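Support > Home Assistance Arms > Faults and Safety > Drawer Stops

Drawer stops and grip faults: frequently asked questions

Updated June 1, 2026

This page is for sites that run the Zamer arm with drawer furniture. It collects the questions we received after the April fault at our Kendside test room. Please read the first two answers before you call the support desk, because most of the calls are about the same thing.

What was the fault in April?

During a put-away job, the arm pressed the side wall of an open drawer and did not stop. The force limit was set correctly, but the controller was reading it from an old settings file. The arm continued to push until the operator used the stop button. No person was hurt. The drawer came off one of its runners and the gripper had to be replaced.

Which arms can have this fault?

Only arms with controller release 2 which were updated from an older release. If the arm was delivered new with release 2, the old settings file does not exist and you have nothing to do. You can see the release on the start page of the controller, under the serial number.

What is error 1396?

It means that the controller found two different values for the force limit and does not know which one to trust. After the repair update, the arm refuses to move when this happens. Before the update it only wrote a line in the log and continued, and this was our mistake. If you see 1396, do not clear it from the screen. Send us the log first.

Which task do you use to check the arm after the update?

We use the bottom drawer task with light items. It is the same kind of task as in the April fault, and the arm has to work close to the side wall of the drawer. Set the speed to low and keep one person at the stop button for the whole task.
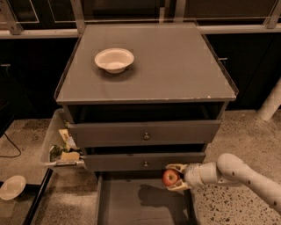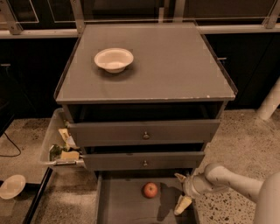 The apple is in the drawer and the gripper is close to the right side, where we ask you to watch the distance.

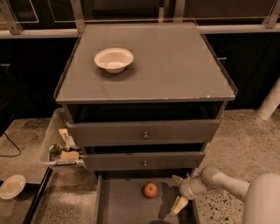 Can I use heavier items for the check?

Please do not. A heavy item changes the force reading and you cannot compare your log with ours. Soft fruit is fine, or a sponge. Glass and cans must stay out of the task until the check is finished.

Why does the gripper sometimes open too early?

This is a different fault, but people often report the two together. The grip sensor can lose its zero point when the arm has been switched off for a long time. The gripper then believes that it holds nothing, and it opens. Run the grip zero routine with empty fingers and repeat the task. If it happens again on the same day, the sensor cable should be checked at the wrist. A cable which is bent too sharply there gives the same result.

Must all the drawers be closed before the task starts?

No. The arm can work when upper drawers are a little open, but the drawer you put things into must be pulled out to its stop. A drawer standing half open is the most common reason for a contact alarm. Also check that the upper drawers do not slide by themselves. On an uneven floor they do, and then the arm has less space than it calculated.

What do I do if the arm touches the drawer and does not stop?

Press the stop button first. Do not try to pull the arm away with your hands, and do not push the drawer closed against the gripper. When the arm is stopped, hold the release key for 2 seconds and move the arm out slowly — the joints are heavy when the power is off, so support the elbow. Leave the power off and write down the time.

How often should the force check be repeated?

Every 3000 cycles, and always after a collision or an update. The Gidness site also does it each time they change the furniture. We did not ask for this, but we find it a good habit.

Do I pay for a damaged gripper?

If the log shows the settings fault, no. Keep the broken parts until we have answered you.

Comments

sasaki_site_b
We had 1396 on one arm, and after the update it has not come back. But the update took up to an hour, could you please write this on the page? We thought it was frozen and nearly pulled the plug.

nightshift_ops
Is the release key the small one on the base or the one on the pendant? The manual shows both.

Support desk
The one on the base. The pendant key only works with power on. We will add the update time to the page also.

drawer14
Our contact alarms stopped when we put the cabinet level. Two mornings lost on that.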